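Cerar — Robots, Budgets and Buying Advice

Search this site Enter keyword Go

Posted in: About Us, How We Buy

December — by Bleddyn Mathias

So you clicked on "About." Most people do that right before they email us, and then the email says something like "okay but what do you people do all day?" Fair enough! I'll have a go at answering it, and I'll apologize now for the length, because I got the job of rewriting this page and I'm a talker.

I'm Bleddyn. I run the planning side of Cerar, and what we do is help small and mid-sized companies work out which automation equipment to buy, how much to set aside for it, and what order to buy it in. We don't build robots. We don't sell robots either, and we don't take a cut from anyone who does. You pay us by the day, you get a plan with prices in it, and then you go off and spend your money (or keep it in the bank, which happened with two clients this year, both of whom sent very nice cards).

How we got going

Sebastião Amaral and I used to work together at a packaging company called Graltlow. I was in purchasing and he was the guy who had to make the stuff I purchased run. You can imagine how those lunches went. I'd buy a palletizing arm at what I thought was a terrific price, and three weeks later he'd be at my desk with a list of everything the terrific price had left out — the base plate, the guarding, the air dryer, the software seat, the second software seat. One year the list came to more than the arm did.

After a while we started doing the list together before the order went in. It took a couple of afternoons each time and saved a silly amount of money, and other departments began asking to borrow us. When Graltlow moved its production out of state, we stayed put and rented a desk each, and that was Cerar. Sebastião picked the name. I wanted something with "robot" in it and lost.

Who you'll be talking to

Jucélia Macedo picks up the phone. She also does the spreadsheets, and if you've seen one of our budgets, the color coding is hers. She came from hospital supply and she reads a quote the way other people read a ransom note. Freight terms, currency dates, how long the price holds, who pays if the crate sits at the port. I once watched her find a duplicated cable set on page eleven of a quote while eating soup.

Zakhar Chornovol does site visits. He measures doors. I'm only half kidding, doors are a big part of it! He also checks floors, power, ceiling height, compressed air, the loading dock, and whether there's a place for people to stand. He's the one who'll ask your night crew what they think, and that conversation usually ends up being worth more to the plan than the one with the managers (sorry, managers).

Valdir Arruda joined last spring for hands-on trials. If you're thinking about grippers, whether they go on an arm or get held by a person for recording tasks, Valdir will try them on your own parts before you order a full set. He has strong opinions about fingertips.

And Sebastião still makes the list. It's a standard template now and it runs to 258 line items, most of which won't apply to you. You'd be surprised which ones do, though.

What a project looks like

We start with a phone call, usually an hour, no charge. I'll ask what you make or do, what's slow, and what number you've already got in your head. Please just tell me the number. Everybody has one, and if I know it up front I can tell you in the first week whether we're in the right neighborhood.

Then Zakhar comes out and walks the floor with you. After that Jucélia gathers quotes from at least three suppliers for anything big, and Valdir sets up trials if there's something worth trying. The whole lot comes back to you as one document with three budgets in it: what you need to get going, what you'll want inside a year, and what can wait until you've lived with the first lot for a while.

People always want to skip to the robot. I get it, the robot's the fun part! On most plans we write, though, the arm or the gripper set is less than half the total. The rest goes on tables, mounts, storage, spares, training time, shipping, insurance, and somewhere for folks to put a bag down. We budget for chairs. We had a client once who'd bought two lovely cells and had their operators sitting on upturned crates at lunch.

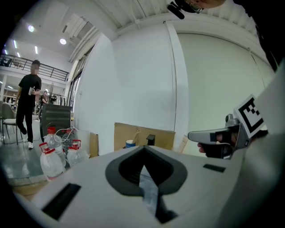

Hands-on with the grippers on the open floor, mezzanine side.

Space is the other big one. When we plan an open floor, we draw the walking routes first and put equipment in what's left, and I'd say that's the single habit we get teased about most. People are going to cross the room. They're going to cross it carrying things, too, so the routes need to be wide enough that someone reaching with a tool in hand isn't in anybody's way. Partition walls are cheap and very handy for this, and a used one does the job just as well as a new one. We keep a running note of who's selling.

A bit about money

I'll give you real figures, because I can't stand an About page that goes coy when it gets to the price.

A basic plan for a single work area took us 267 hours of team time across the last few we did, added together, and we've since brought that down by reusing templates. You don't get billed for our learning. You get a fixed day rate and a cap, and the cap is in the contract.

For one recent job, a small fixtures workshop called Drillia, the first quote they'd been given for gripper spares was $3,234. Jucélia went back with the part numbers, split the order between two suppliers, dropped one kit they already owned, and it landed at $1,943. Same fingers, same fasteners, same delivery month. That one email paid for a fair chunk of our time, and the owner framed it. (She didn't frame it. She did stick it on the fridge.)

It doesn't always go like that. With Wongsuwan, a family food business, we told them their first quote was already a good one and to sign it before it expired. They'd hired us hoping for a discount, and I think they were a little let down for a day or so. We did find them a better maintenance plan, and they've come back for a second line, so I'm calling it even.

Things we get asked

Do you work with first-time buyers? Yes, and we kind of love it. You don't have old habits to undo, and you ask the questions everybody else is too embarrassed to ask.

Should I lease or buy? Depends how sure you are about the task. If the job will look the same in four years, buying tends to make sense. If you're still figuring out what you want the equipment to do, lease or rent, and put the difference into trials. Jucélia will run both for you side by side.

Can you look at a quote I've already got? Sure. Send it over with the delivery address and a photo of the spot where the equipment's going. A phone photo is fine, don't tidy up first. We'd like to see the room the way it is in the middle of a working day, with whatever's standing around in it.

How far ahead should I start? Earlier than you'd like. Small grippers and hand tools can turn up in a couple of weeks, but arms, safety gear and anything custom can take months, and the electrician is always booked. If your budget year closes in December, please call us in the summer. We do our best with the people who call in November, but there's only one Zakhar and he can only be measuring one door at a time.

Do you recommend brands? In the plan, yes, with prices and reasons. On this page, no. Every time I've written down a favorite, something newer has come along before the paint dried.

What about used equipment? We like it a lot for tables, cabinets, racks, carts and guarding. For arms, it depends on the hours and on whether the controller is still supported. For anything with soft or rubbery parts we tell people to buy those bits new and buy extra. They wear, and they always go at four in the afternoon with a deadline on.

Where we are and how to reach us

We've got the upstairs office with the green door, and the coffee is decent since Sebastião replaced the machine (there was a trial, obviously, and three budgets). Visitors are welcome if you call ahead. Parking's in back, and the ramp is on the left side of the building.

The easiest thing is to phone in the morning, before ten if you can, and ask for Jucélia. If you'd rather write, use the contact form and tell us what you're making, how many people work on it, and the number in your head. I read the forms myself and I usually answer the same afternoon, unless I'm out on a site visit holding the other end of Zakhar's tape measure.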